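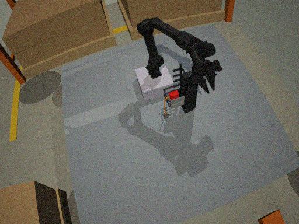
Nazar Sydorenko told me before we'd even found the coffee that a gripper test in simulation is worth doing only if you're willing to be bored by it, and that most visitors give up after the first dozen grasps. I lasted a bit longer than that!

This was the Firnilard open day in March, and I'd gone mostly for the gripper corner. They had 2 sets of fingers to compare, the Trandier and the Gresell, and you tried each one on the simulated black arm before you got anywhere near the real bench. The Trandier fingers are the stiffer pair. I kept coming in too low with them and had to start over, which Nazar enjoyed more than he should have.

The Gresell was kinder to me. You get up to 12 tries per turn, and I closed on the part in 10 of mine (the line behind me was getting long, so I didn't ask for another go). Swapping fingers in the software takes one menu. On the bench it's an Allen key and a fair amount of muttering — I dropped a screw and we never found it.

The controller is a Tagle, and that's the piece I'd take home. The jog buttons are slow at first and then speed up if you hold them, so you can creep in close without losing your nerve. The log from the morning session already had 428 grasps in it, and they let us scroll through the whole thing.

Lunch was sandwiches, decent ones. Parking is behind the second building, so follow the signs and ignore your phone.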